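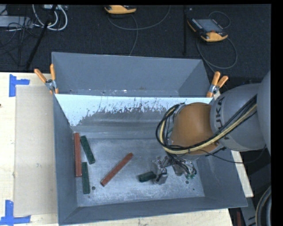

How to Sort Scrap Metal Before You Take It to the Yard

Last updated June 17, 2021

A mixed load of scrap is paid at the price of the cheapest metal in it. If you drop copper pipe, aluminum siding and old steel shelving on the scale in one pile, you will be paid for steel. Sorting at home takes an afternoon for most garages and makes a clear difference to the ticket.

What you need

A strong magnet on a string or handle
A metal file
Work gloves and safety glasses
Side cutters and a screwdriver
One container for each kind of metal
A bathroom scale, if you want to check your weights

Step 1. Call the yard first

Prices change often, and so do the rules. Ask what they pay per pound for each grade, whether they take appliances, and what ID you need to bring. Some yards will not buy catalytic converters, street signs or burned wire from the public at all. The Ojeda yard posts its prices by the gate, but the sheet is sometimes a few days old, so ask at the window too.

Step 2. Use the magnet

Touch the magnet to every piece. If it sticks firmly, the piece is iron or steel and goes in the ferrous pile. If it doesn't stick, set it aside for the next step. Test screws and brackets separately from the part they are attached to. A weak pull can mean a thin steel part under plating, or certain kinds of stainless.

Step 3. Sort the rest by color and weight

File a small notch where the paint or dirt is heavy and look at the fresh metal.

Copper is reddish. Clean, bright pipe and wire should be kept apart from pieces with solder or paint on them.
Brass is yellow and heavy. Faucets, valves and old key blanks are the usual finds. A chrome-plated faucet may be brass underneath, or it may be zinc, and the file will tell you.
Aluminum is light and silvery white. Keep cans, siding and cast parts in separate containers.
Stainless steel is gray, hard to file and heavier than aluminum.
Lead is soft, dull and very heavy. Wear gloves and wash your hands afterward.

Step 4. Take off what doesn't belong

Yards call a piece dirty if it has other material attached. Cut steel fittings off copper pipe. Pull the plastic feet and rubber seals off aluminum. Remove screws from window frames. Don't spend an hour on a part worth a quarter, though. If a piece won't come apart in a minute or two, let it go as dirty.

Do not burn wire to get the insulation off. It is illegal in many places and it lowers the grade of the copper.

Step 5. Load in order

Put the steel in first and the more valuable metals last, near the tailgate. At most yards you drive over the truck scale, drop the steel, and drive over it again. The smaller containers are then weighed inside.

Check your payload before you start. Our last trip to Ojeda was 3572 pounds in total, 2454 of it steel, and that took 4 runs with a small trailer. The aluminum came to 623 pounds.

Step 6. Read the ticket

Look at the grade, weight and price on each line before you leave the window. If a container was graded lower than you expected, ask why. Keep the ticket with your tax papers.

Next in this section: Stripping Copper Wire by Hand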